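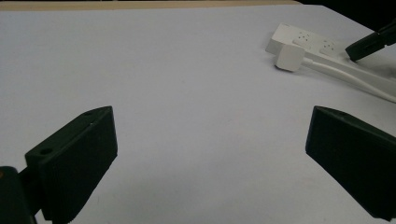 White plug and power strip, one gripper open in front

Hand-held grippers or remote control for teaching a plug task?

Posted by Maëlle Hawthorne, September 2, 2021

Good day to all. I am working in a small lab and we want to teach a two-arm robot to put a plug into a power strip. The strip is white, the plug is white and the table is also white. We record the demonstrations with two hand-held grippers, one for each hand, and each one has a camera.

I have made 136 demonstrations until now. The training runs without error, but the result is poor. The robot goes to the right area of the table and then it waits, or it closes the fingers too early. With our old remote control setup (two Nokent arms) the task went better, but one demonstration took me 3 minutes and after an afternoon of this my shoulders were in pain.

My colleague wants to return to the remote control. I would like to stay with the grippers. Is there something in my way of demonstrating that I should change first? I am grateful for every advice, also if it is a basic one.

Tove Overgaard

Try a black tablecloth. White on white is hard for any camera. Also 136 is not much.

Hrefna Oddsson
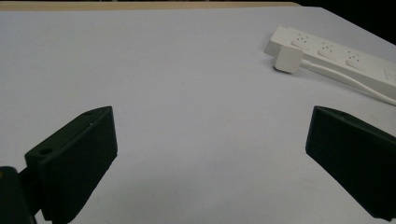

2 min read

I had nearly the same task last February, so I will write down what helped me.

First, look at your own hesitation. When I watched my recordings, I saw that I stopped with open fingers over the table in almost every one, because I was thinking where to grip. The robot learns this pause very well. Now I practice the movement several times without recording, and I record only when I do not need to think anymore. I threw away all my early demonstrations and kept the later ones. With the smaller set the robot waited less.

Second, decide which hand does what and never change it. In my recordings the left hand took the plug and the right hand pressed on the strip, so that it could not slide. On some days I was tired and did it in the opposite way. For a human it is the same task, but for the training it was two tasks mixed together.

Third, change the starting places on purpose. Turn the strip a little, put the plug nearer or farther, let the cable lie in another curve. If the strip is always in the upper right of the view, the robot will search for it only there.

About closing too early: check the timing between the camera and the finger width. In my case the width signal was 2 frames ahead of the picture. It is a small mistake, but at the moment of the grip it matters a lot.

I would not give up the remote control completely. For the last part, when the pins must find the holes, I recorded 13 demonstrations with the real arms and added them to the rest. In the hand-held tool I feel the contact in my fingers and correct it without noticing, and the arm has no such feeling.

The tablecloth I did not try. My table was also white and it was possible to learn the task on it.

Mogens Dalsgaard

Same problem here with a Rosik arm, following.

Maëlle Hawthorne

Thank you, Hrefna. I checked my recordings and the pause is there, and it is longer than I believed. The timing I will measure on Monday.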